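Why does my two-liter go flat so fast, and does squeezing the air out help?
Posted in Food & Drink, 2024-05-04

Joon-young So
OK so this is a small problem but it's driving me nuts. I live alone and I like a glass of cola with dinner. Cans work out way too expensive at the Gristdale near me, so I buy the big bottles, and by the third night it's basically brown sugar water. My mom always taught us to squeeze the bottle until the soda is right up near the top and then screw the cap on. My roommate in college swore by storing it upside down. I've also seen those little pump caps for sale (Brotell makes one, I think?) and I'm wondering if they do anything. I don't want to buy a gadget that ends up in the drawer with the avocado slicer. Fridge is a normal one, bottle goes in the door. Help!

Bergþóra Gunnlaugsson
Sorry to say this about your mom, but stop squeezing! I did it for years too. The fizz is carbon dioxide dissolved in the drink, and it keeps coming out until there's enough pressure in the gap at the top to hold the rest in. When you squash the bottle and cap it, the plastic wants to pop back to its old shape, so the gas comes out of your soda to fill that space. You'll see the bottle go round again overnight, and that's your bubbles.

What works for me:

Buy smaller. Two little bottles beat one big one if you're only having a glass a night, even if the price per ounce stings a bit.
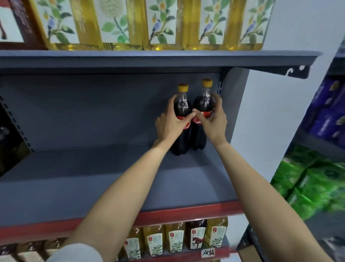

Keep it cold the whole time. Cold liquid holds on to gas much better than warm. I moved mine from the door to the back of the bottom shelf and got an extra day out of it. Pour, cap, and put it straight back - don't leave it on the table through dinner.

Cap it tight. Dumb, I know, but my kids never do.

Don't shake it around. Carry the thing home like eggs and let it sit in the fridge a few hours before you crack it open. 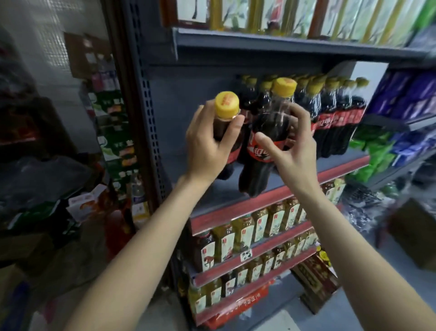
Skip the pump cap. It pushes in regular air, and that does very little to keep the carbon dioxide dissolved. I had one for a whole August and couldn't taste any difference. It did make a fun hiss.

Upside down I've never tried. If the cap seals, it seals, so I don't see what it would change, and if it doesn't you've got a sticky fridge.

Bent Kjærgaard
just drink it faster lol

Daithí Hayes
Agree with most of what Bergþóra wrote. One thing to add, pour down the side of a tilted glass and you keep more fizz in the glass too. And when a bottle does go flat, don't dump it. I simmer mine down with onions and a spoon of mustard and put it on ham. Has to be the real sugar kind though, diet goes bitter on me.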